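July 23, 2026
Notebook 4, stability and formulation bench

Pulled the February lots of the Prusum candidate this morning. For anyone reading over my shoulder: this is the freeze-dried version of the vaccine, the one that is supposed to survive a warm truck, as opposed to the liquid version, which does not survive a warm look. Two storage conditions, 4 C and the warm cabinet. Vials from the back row of each shelf, because the front row gets the door draft and I am tired of arguing about it.

Cakes from the cold shelf look fine. White, whole, no shrinking from the glass. The warm cabinet ones are a mixed bag. Most hold up, but several have pulled away from the wall of the vial and one has slumped into something like a pancake. I have put the pancake aside in the rack labeled PANCAKE. It has company from previous months.

Reconstitution: sterile water, swirl, do not shake. (Whoever has been shaking, I can see the foam in your vials and so can the plate reader.) Cold shelf samples went clear before I had set the timer down. Warm ones took longer and left a few specks. Held up to the lamp, the specks are probably stopper rubber. Filtered one and kept the filter for the microscope.

Binding assay started at ten. Same antibody as last time, the Pollis one, same lot, thank heaven. Started the dilution series at 1:100 and went down in doubling steps, 8 wells to a column. Used the multichannel pipette with the sticky third tip. Checked it on the balance first and it was delivering short, so I swapped the tip cone and checked it again. Good now. I wrote SWAPPED on it in marker, and the marker came off on my glove.

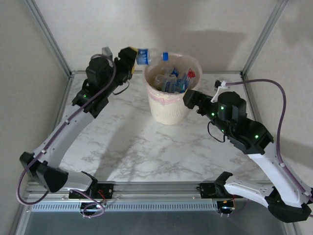

Bottle over the bin, left arm.

Plate washer: primed twice, still sulking on row H. Washed row H by hand. Noting this so that when row H looks better than all the others, we know who to thank.

Loukia Michailidis stopped by about the mouse sera from the Veleo study. She wants the neutralization numbers before the weekend. I want a plate washer with eight working rows. We agreed to be disappointed together. More usefully, she pointed out that the warm cabinet logger shows a bump overnight on the same date as the power work. It is small and inside limits, but it should go in the report, and it may have something to do with the pancake. Or not. The other vials on that shelf sat through the same night and look perfectly respectable.

She also asked whether we still believe in the sugar ratio. I believe in it on the cold shelf. For the warm shelf I would like to try the higher trehalose mix that Bošković argued for in his memo, the one we all said was overkill. If he turns out to be right he will be unbearable, so let us get it over with.

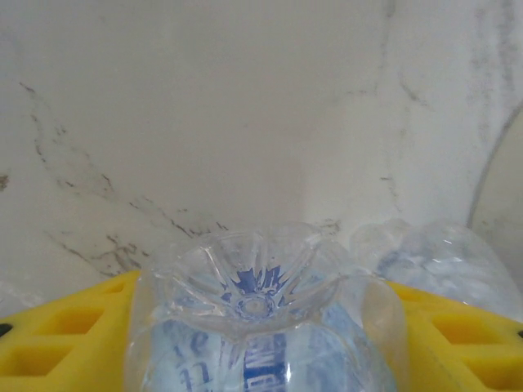
Read the plate after lunch. Blank wells low and even. Cold shelf samples sit right on top of the reference curve. Warm shelf samples run under it, with the same shape, so this looks like lost material more than changed material. I am not writing a percentage here until the repeat is done. Last time I wrote one in this book it was on a slide by the afternoon.

Volume is the other headache. We fill at 200 microliters and the small volume makes every bit of glass contact count. A taller fill might fix the wall pulling all by itself, but it also means a longer drying cycle, and the dryer is booked.

To do:
Repeat the warm shelf plate, fresh dilutions, different washer if I can borrow one.
Moisture test on the pulled cakes and on two good ones from the same shelf.
Microscope on the filter.
Copy the logger trace into the report folder.
Draft the trehalose run and ask for a dryer slot.
Order stoppers. The box is lighter than it looks.

Leftover reconstituted material is in the fridge, second shelf, blue rack, labeled. Do not refreeze it.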